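Staff Forum > Operations > Automation and Work Practices
Print this page | E-mail this thread

Arm trials and pantry staff duties
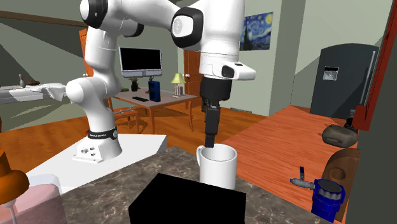

Posted by hetow_ops, Oct 27, 2018
Management has asked staff to comment on the Voltora arm before the February review. The proposal moves two attendants from cup handling to guest requests. In the simulated kitchen, the gripper comes down to the rim of a plain white mug, and the handle is left free. Attendants currently lift by the handle. Please state whether the written procedure should change.

Reply from durnier_desk
I support the change. Our attendants handle 316 cups per shift, and wrist complaints are frequent.

Reply from pantry_12
I must disagree. Fingers at the rim raise a hygiene question that the proposal does not address. Retraining is also set at 45 minutes, and that is insufficient.

Reply from hetow_ops
The hygiene point is noted and will be referred to Lam. The training period remains open to comment.

Reply from pantry_12
Kindly confirm in writing that current grades will be kept.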